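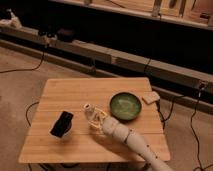 Mantis nymphs kept for close-up work need a perch that matches their body color, or they keep walking. Zhenhua Cao raises his on bramble cuttings and moves each one to a prop an hour before shooting. A shallow green bowl with a darker rim, like the one on the plank table, suits a green nymph: the mottled inside breaks up its outline and the low wall gives it an edge to grip. He shoots at 1/200 with a Jerkeron diffuser, ISO 200. 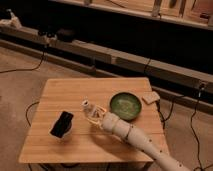 How often should a nymph be fed before a session?

Every other day, with the last meal 5 hours ahead. A full nymph sits lower and holds its forelegs folded.

Cao's June set ran to 952 exposures.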